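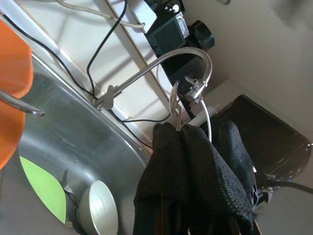
**Who can join the Buckley Robotics Club?**

Any pupil in Years 9 to 13 may join, at the start of any term, and no earlier experience of programming or engineering is required.

## About the club

The Buckley Robotics Club is the largest technical society at Buckley School and currently has 62 members. It meets after lessons in the design block under the direction of Darragh Dunne, Head of Computing. Toàn Châu, who teaches physics, is responsible for the mechanical side of the programme and for workshop safety.

## Our work

Members are placed in teams of five or six and remain with the same team for the school year. The autumn term is given over to basic skills: wiring, soldering, simple control programs and the safe use of hand tools. From January each team works on a single household task and prepares a robot arm to attempt it.

The present senior project, known as Zekach, concerns work at the kitchen sink. Its gripper has an orange housing and slim metal fingers, and a small camera is mounted at the wrist. Pupils record each attempt in a shared logbook, which stood at 277 entries at the end of last term. The junior project, Plullel, deals with sorting and stacking on a flat table.

## Competition

The club enters the Grarnness Schools Challenge each May. Teams are judged on a live run, a written report and an interview, in which every member is expected to speak. Reports from previous years are kept in the library and may be borrowed by parents as well as pupils.

## Membership and costs

The annual subscription is £60 and covers materials, entry fees and travel to the Challenge. Families who would find this difficult should write in confidence to Mr Dunne. Places on the senior project are offered after one full year of membership.

Enquiries may be left at the school office or made by telephone on extension 222.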